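Subject: Re: [manip-demos] Cutlery subset: gripper opening at approach, and crossed handles
From: Hường Bùi
To: manip-demos list

Replying inline to the Dreltum message from this morning. I have trimmed the part about disk quotas.

> We have been through the first batch of table demos from the Nông
> site. Two questions before we train on it. First, the fork and knife
> are often touching before the grasp starts. Is that intended, or
> should those takes be dropped? Second, our policy closes the fingers
> too early on thin objects. We suspect the demonstrators approach
> with the fingers at different openings, and that the gripper width
> channel is too noisy to learn from.

On the first question: it is intended, please keep them. The setup sheet asks for the fork and knife side by side with the handles allowed to touch or overlap. Separated cutlery is an easier problem and we already have plenty of it in the Hoteck recordings.

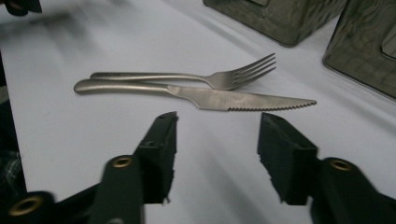

Hường Bùi

The overlap is near the handles, and the heads of the fork and knife are clear of each other. A demonstrator who goes for the fork at the neck can usually lift it without dragging the knife. One who goes for the handle will often move both. We labeled the two cases separately in the task file (fields grasp_region and contact_other). If your loader ignores those fields you will be averaging over two different strategies, and I would expect the early closing to show up there first.

On the second question: you are right that the approach openings differ. The written instruction was "open fully before descending", but the hand tool has a soft trigger spring and people relax their grip on the way down. I checked 100 takes by hand. In 18 of them the width dropped by more than 8 mm before the tool had stopped descending. That is enough to matter on a knife handle.

The width channel itself looks fine to me. What you are reading as noise is probably the time offset between the width log and the video. The Geltum export script writes the two with separate clocks and corrects the offset at the end of the session only, so long sessions drift in the middle. Use the resampled files in the second folder. The raw ones are kept for reference and should not go into training.

> Also, some takes seem to have extra items on the cloth that are
> not in the task description. Do we mask them?

No masking. The task description names only the target objects. Anything else on the cloth is a distractor, and the demonstrator chooses where it goes. Chopsticks are the awkward case. One laid over the fork and knife changes the order of the picks, and a fork-first plan then disturbs it.
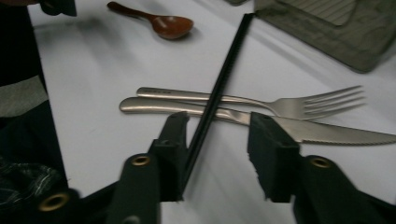
For crossed layouts the rule at our site is to clear the top item first, set it down on open cloth, then return to the cutlery with the fingers open. A few early demonstrators pushed the chopstick aside with a fingertip. Those takes are valid as motion but they carry the tag nonprehensile, and I would leave them out of your first run - the contact is short and the policy tends to copy the push onto objects where it does not work.

Two practical notes on the wrist view. The fingers cover a good part of the lower image, so do not crop from the top to save memory. You will lose the far items and keep mostly rubber and shadow. And the cloth is white, so auto exposure shifts when the tool gets low. We locked exposure partway through the collection; the field exposure_mode tells you which takes are which.

The current index has 3,618 takes after removing the ones with tracking loss. If your count is different, you are probably on the old index, which still lists aborted attempts as complete.

Could you send me the take IDs where the fingers close early? A plain text list is enough. I would like to compare them with the 18 above before anyone retrains or changes the trigger spring. If they match, I will re-record that group in June with the stiffer spring and the same layouts.

Hường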